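作業ノート 5月 火災調査の勉強会用メモ(倉庫火災、空き家火災まわり)

午後2時すぎから書き始め。コーヒー二杯目。 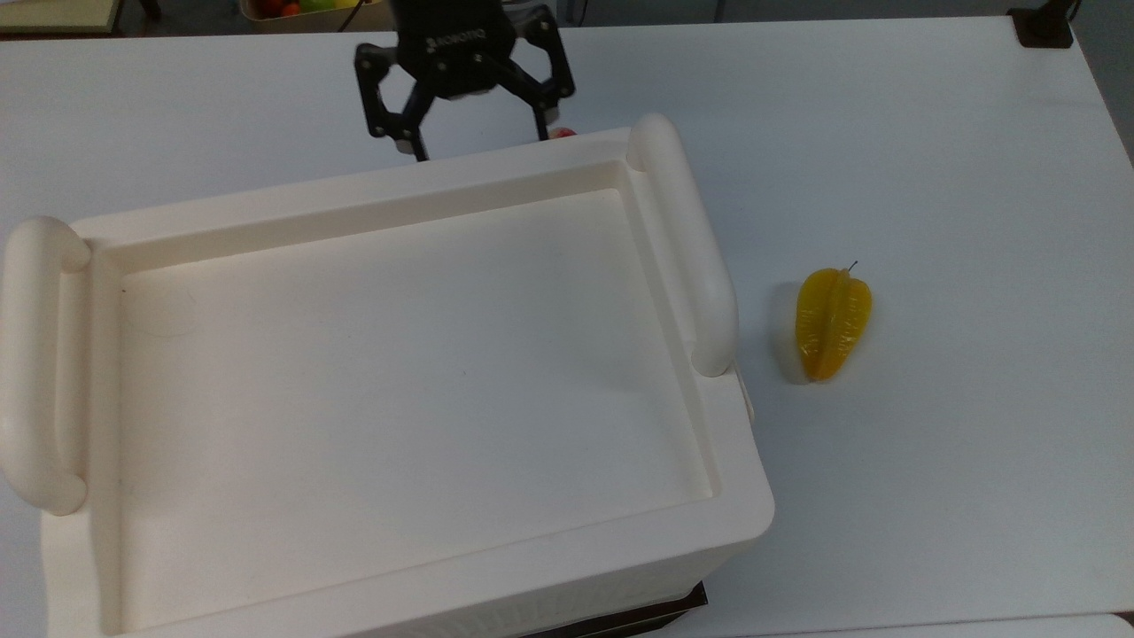
先週から引っかかっているのが、トリルクブリッジ(Trirkbridge)の空き家の件。夜中に二階の東側から火が出て、屋根まで抜けた。けが人なし。近所の人が「出火の少し前に車が出ていった」と話していて、新聞はもうほとんど放火の書き方になっている。気持ちはわかるけど、車が一台通ったことと火がついたことは別々に詰めないといけないので、ノートの上ではいったん離しておく。

まず通報記録の時刻。最初の通報と二本目のあいだが316秒あいている。深夜の住宅地で、あれだけ炎が上がっていて五分以上だれもかけてこないのか?と最初は思ったんだけど、地図を見たら納得。隣家まで100メートル、しかも間に林がある。一本目の人は道路から見ていて、二本目の人は自宅の窓から。見える高さまで火が育つのを待っていたようなものだ。この差は燃え広がりの目安に使えるかもしれない(使えないかもしれない。要相談)。

カディル(Kadir Çetinkaya)に電話した。彼は電気の痕に強いので、分電盤の写真を送って見てもらったところ、返事は「溶融痕はあるけど、これだけじゃ一次か二次か言えない」。だよねえ。空き家なのに契約が生きていたのは確認済みで、冷蔵庫と、庭のポンプと、あと何かが動いていたらしい。この「何か」がわからない。検針の数字を月ごとにもらえるよう頼んだ。返事待ち。

採取した試料は5点。床材が三つ、階段の踏み板の下が一つ、比較用に燃えていない部屋の床材が一つ。比較用を忘れて現場に戻るはめになったのは去年のセルニエ(Cernier)の倉庫のときで、片道二時間、あれは本当につらかった。今回はちゃんと一番先に採った!えらい。缶のふたの締めが甘いのが一つあって、三番。現場で締め直したと手帳にあるけど、何時に締め直したかを書いていない。次から時刻も書くこと。

分析の見通し。古い家の床はワックスやら接着剤やらで、油っぽい成分がもともと出てくる。だから比較用と並べてみないと何とも言えない。踏み板の下から軽い成分が出たらさすがに身を乗り出すけど、階段脇は物置で、塗料の缶が置いてあった可能性もある。前の管理会社のパンガニバン(Panganiban)に、置いてあった物の一覧が残っていないか問い合わせ中。担当の人が感じよくて、倉庫の鍵の貸し出し簿も探してくれるとのこと。これはありがたい。鍵が誰の手にあったかは、車の話よりよほど先に知りたい。

燃え方の図も描き直した。最初の図は二階の床の抜けた穴をそのまま出火点に重ねていて、自分で見てもちょっと雑。穴の上にちょうど天窓があったから、あそこは空気の通り道になって遅れてからでも強く燃える。壁の焼け下がりを見ると、もう少し北寄りの、寝室の入口あたりのほうが低い。二案とも残しておく。消しゴムで消さない。前に消して後悔したので。

データの整理はDatdenに入れる方式に変えてみた。写真に番号と向きをつけていくだけなんだけど、43枚入れたところで向きの書き方が自分の中でぶれているのに気づいた。「北から」と「北向き」が混ざっている。これ、あとで読む人は絶対に迷う。「カメラの向いている方角」で統一、と表紙にも書いた。最初の分は直し終わり、残りは明日。

目撃の車について少しだけ。聞き取りのメモでは色は「暗い」、型は「ふつうの」。ほぼ何も言っていないに等しいけど、走り去る音が大きかったという点だけは二回とも同じだった。坂の下なので、ふつうに上っていくだけでも音は出そう。夜に一度、自分の車で上ってみて録音するつもり。近所迷惑にならない程度に。

保険のほうから「全損でよいか」と聞かれたけど、それは建物の人に聞いてください、と返した。一階の西側は床も壁もかなり残っている。原因の話と損害の額の話がいつも同じメールで来るので、返信が長くなって困る。

やること
検針の月別データ、来たらカディルに転送
三番の缶、受け渡し票に締め直しの件を追記
鍵の貸し出し簿
天窓の寸法(図面だと読めない、現場で測る)
坂の録音

分析は順番待ちで、早くても再来週とのこと。それまでに図の二案を人に見せられる線の太さで清書しておく。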